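12月 作業ノート 排水中の油分測定、抽出条件の見直し

前回までのn-ヘキサン抽出で、同一試料の繰り返し値が揃わない。原因の候補は、分液時の乳化、容器内壁への付着、溶媒留去時の揮散。今回は容器付着と乳化に絞って確認した。試料は社員食堂系統の流し排水で、採取はStenmont棟の下流側会所。塩酸でpH 4以下に調整し、冷蔵保管のものを使用。
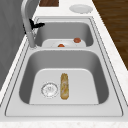
水質分析室 排水処理班

採水瓶は広口のガラス瓶に統一する。ポリ瓶は前回の残りがまだ棚にあるが、油分用には使わないこと。ラベルに「油分不可」と書き足した。

手順は次のとおり。
1. 試料を全量、分液漏斗に移す。途中で分取しない。
2. 採水瓶をヘキサンで洗い、洗液も漏斗に合わせる。洗浄は3回。
3. 振とう後に静置し、水層を元の瓶に戻す。
4. 水層について2から3を繰り返す。
5. ヘキサン層を合わせ、無水硫酸ナトリウムで脱水する。
6. 留去、乾燥、放冷後に秤量。

従来は瓶の洗浄が1回だった。洗浄を増やした系列では、全系列で残留物の質量が従来系列を上回った。空試験の値は両系列で差がなく、溶媒由来の上乗せとは考えにくい。内壁への付着分を取りこぼしていたとみてよい。

乳化は4系列中、午前に処理した分だけで発生。界面に白い中間層が残り、静置40分でも分離しなかった。塩化ナトリウムを加えて再度振とうし、ようやく分離。洗剤の混入が多い時間帯の採水だったためと推定するが、界面活性剤は未測定で裏付けはない。Adelekeさんからは遠心分離を勧められた。ガラス遠沈管の手持ちが足りず、今回は見送り。

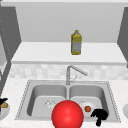 図2 流し台と上部の棚。棚に黄色いボトル。

留去温度の記録に抜けがある。Tistoraの湯浴は表示値と実測値がずれるため、棒温度計の値を採ることにしていたが、最終系列で書き忘れた。この系列は参考値扱いとし、平均に含めない。

秤量についての覚え。デシケーターのシリカゲルが変色していたので交換した。交換前後で同じ空ビーカーを量り、最終桁がわずかに動いた。恒量の判定を1回の秤量で済ませていた過去分は、この程度の誤差を含むはずである。以後は乾燥と放冷を繰り返し、差が許容内に入るまで記録を残す。

未処理事項
・ガラス遠沈管の見積り。Weerakoonに依頼済み、返事待ち。
・Alandale系統の会所は蓋が固着しており採水できず。施設側に連絡。
・界面活性剤の測定を次回から並行して行う。分取せず別瓶で採ること。
・Amarachi Adelekeさんに前年度の生データの所在を確認。共有フォルダには集計表しかない。
・廃ヘキサンの容器が満杯に近い。次の抽出前に引き渡す。

次回は瓶の洗浄3回を固定し、塩析の有無だけを変える。添加量は今回と同じ。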